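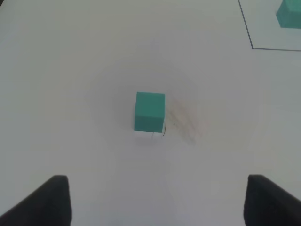 Rule 6: Begin Outside the Line

The Nirlow handbook had 102 rules, and Vira Boiko had written most of them after lunch. Rule 6 said every loose cube must start outside the marked rectangle. Heriberto Arellano read it aloud to the arm, which took it well.

"What about the pencil marks?" he asked.

"Rule 10. Marks are advisory."

"Advising whom?"

She wrote that down as a possible Rule 103. 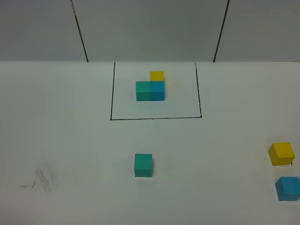
Rule 14: Hands Off During a Run

The inspector from Geddes, Elaine Frota, wanted to know who was responsible for the yellow cube on the right.

"The procedure," said Vira.

"And if the procedure is wrong?"

"Then we revise the procedure and the cube waits."

Elaine kept her hands in her pockets, as required, and looked at the teal one with real longing. 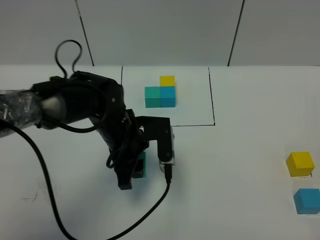
Teal cube in the gripper, inspector in compliance.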